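Ticket: Casing pressure flat on Langat well, Flerkcombe pad
Product: Kodix remote monitoring
Priority: Medium (I asked for High)
Opened: Sun 17 July
Opened by: Nassoro Masanja
Status: Reopened by customer

Original report

Casing pressure for the Langat well has read 300 psi on the Kodix dashboard since the gateway update. Not a wobble in it. The well is on a plunger lift and cycles all day, so a dead straight line is not something I'm prepared to believe. The gauge at the wellhead was at 200 when the operator drove out and looked. Tubing pressure on the same screen is moving the way it should.

The dashboard status for the casing channel is green and says "Healthy". I would like to know what it takes to get a yellow.

Support reply 1

Thanks for contacting Kodix support. Please clear your browser cache and log in again. If the value is still constant, check that the transmitter is powered and that the cable is seated.

Customer reply

Cleared it. Same line, same number. I also looked on my phone, which has never had the desktop site on it, so I don't think much of the cache theory.

Transmitter has power. Cable is tight. Operator measured the loop current with a meter while the plunger was coming up and it changed as the pressure changed. So the transmitter sees the pressure and something after it doesn't.

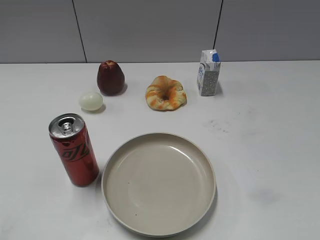 Can, plate, bread roll and milk carton on the white table.

Support reply 2

Thank you for the extra information. Our records show the Drelari gateway at Flerkcombe is online and passing data. A constant value may reflect stable well conditions. Can you confirm the well was flowing during this period?

Customer reply

Yes, it was flowing. The gas meter says so, the tank level says so, and the tubing pressure on your own dashboard says so. I've read "stable well conditions" a few times now and I still can't see how casing pressure holds to the pound on a well that is shut in and opened up over and over.

I pulled the register list from the gateway. Before the update, casing pressure was on input 8. After it, the tag points to an input with nothing wired to it. I also found that the upper alarm limit for that channel is set to 300. I'm told that's a coincidence. Maybe it is, but I'd like someone to check whether the gateway fills in the limit when it has no live value.

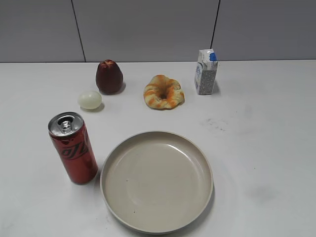 The other thing I want looked at is the scaling template, because the update put the same one on every well at the pad. Support's line is that wells on one pad behave alike, so one template is fine. I don't buy it. Sharing a pad tells you as much as that table does: the soda can and the milk carton are standing on the same white top, and you still wouldn't use one lid for both. Langat has a different transmitter range from its neighbour and needs its own scaling, the way it had before.

Support reply 3

We have escalated to the gateway team. They confirm the casing tag was remapped during the update. The correct input has been restored remotely. We believe this resolves the issue and will close the ticket.

Customer reply (ticket reopened)

Please don't close it yet. The line moves now, I'll give you that. But it reads high against the wellhead gauge at every point the operator checked, and that is what I'd expect with the wrong scaling still loaded. The template wasn't mentioned in your last message at all.

Still open from my side:

Put the old Langat scaling back and send me the values you loaded.
Tell me what the gateway does when an input has no signal. "Healthy" is not an acceptable answer to that.
Mark the flat stretch in the history as bad data. The monthly report pulls from it and I don't want to be explaining that number to anyone.
List any other tags that were remapped - almost every surprise on this pad has come after an update, and I'd sooner have the list than go looking.

The operator will read the gauge again once the scaling is changed. I'll post both numbers here and we can decide about closing after that.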